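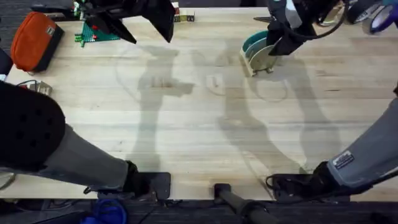

How to Get a White Ring Off a Wood Table

Posted 22 Oct 2018 in Furniture, Repairs

You own coasters. Everybody owns coasters. They live in a drawer, where they are perfectly safe from drinks.

So now there's a white ring on the table and company on the way. Don't sand anything yet. A white ring is usually moisture trapped in the finish, well above the wood, and it will often come out with things you already have. A black ring has gone down into the wood itself and needs a different page and a longer weekend.

What you need

A hair dryer
Two soft cotton cloths (an old T-shirt counts, a terry towel doesn't)
Plain white toothpaste, the boring paste kind, no gel
Paste wax
Patience, or a radio

Step 1. Find out what the finish is

Dab a little rubbing alcohol on the underside of the table with a cotton swab and wait a minute. If the spot turns sticky, you have shellac, so keep the heat low and put the alcohol away. If nothing happens, it's probably varnish or polyurethane. If the wood just drinks it up, the table is oiled or bare, and you can skip to Step 4.

I skipped this test in July on a side table from Tornby and learned a lot about shellac in a short time.

Step 2. Warm it

Set the dryer on low and hold it 5 inches off the surface. Keep it moving. Check every minute with your palm; the wood should feel like a mug you could hold all morning. A fresh ring may start to fade right away. An old one will ignore you. Give it ten minutes and then quit, whatever it's doing.

Step 3. Rub it

Put a dab of toothpaste on a damp cloth, about the size of a pea, and rub along the grain. Go lightly. You are polishing the finish, and there isn't much of it to spare. Wipe with a clean damp cloth, dry it, and look from a low angle toward a window. Repeat up to 3 times. After that you're just brushing your furniture's teeth.

Step 4. For oiled tables only

Rub the spot along the grain with a very fine abrasive pad and a few drops of whatever oil the table had last. Wipe off all the extra. Lay oily rags flat outdoors to dry before they go in the trash, well away from anything you'd miss. They can catch fire by themselves, and they don't wait for you to be home.

Step 5. Wax

Thin coat, wait until it hazes, buff. If the spot is now shinier than the rest, wax the whole top. Yes, the whole top.

Comments

Consuelo Pacheco: Mayonnaise worked on mine. Left it on overnight. The dog was very interested.

Dwight Lévesque: Does this work on a heat mark from a pizza box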